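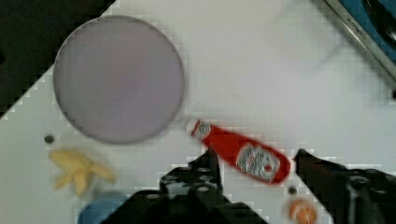

Urkex two-finger gripper on the ketchup bottle, wrist camera view.

I have had the Urkex gripper kit on the bench since February. Hicham Erraji asked for notes before he orders one, and the notes got long enough to post.

The kit is sold by Sudisero as a bolt-on for small arms. In the box: the gripper, a wrist camera with its bracket, a cable set, an adapter plate and a license for the Cloder control software. The adapter plate fit my arm without drilling. The screws supplied for it were 2 mm too long and bottomed out before clamping, so I used my own. Sudisero sent the right ones after one email.

Mounting and first motion took an evening. Cloder found the gripper on the second try, after I gave it a fixed address. The setup page tells you to leave addressing on automatic. Ignore that if you have anything else on the same switch.

I test with toy food and kitchen pieces because the shapes are awkward and the parts are cheap to replace. The ketchup bottle is the item I care about most. It is glossy, it lies on its side, and it tapers toward the cap, so a grip too far up the neck tends to squeeze it out of the jaws. My procedure is to approach from above, close at the lowest force setting, and step up until the bottle lifts without turning. I made 17 attempts at the default force and lost two, both with the jaws closed too near the neck. One step up, I lost none in the next 10.
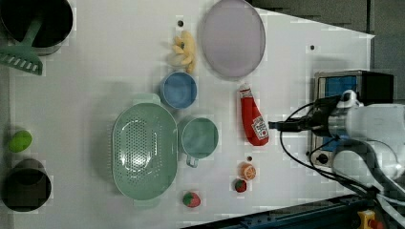

Layout matters more than I expected. With the plate, the colander and the bowl all out at once, the planner in Cloder has to route the arm over their rims, and its default clearance is stingy. I raised it in the profile and the paths got slower and safer. The setting does not survive a firmware update. Save the profile to a file first.

The wrist camera is the weak part. Compression is heavy, and straight edges come through as stair steps. Small print on a label is unreadable at working distance. It is good enough for checking where the fingers are before they close. I would not use it to read anything, and for locating parts I prefer a view from overhead.

Anselmo Goicoechea runs the Hourani gripper on a similar table and lent it to me for a weekend. It closes faster and has a better camera. It also costs more, and its force steps are too coarse for thin-walled parts. For the toy fruit either one will do.

Open items: finger pad wear, which I have not measured yet, and a faint buzz at full close that Sudisero says is normal. I'll rerun the bottle test after the next firmware and add the numbers to this post.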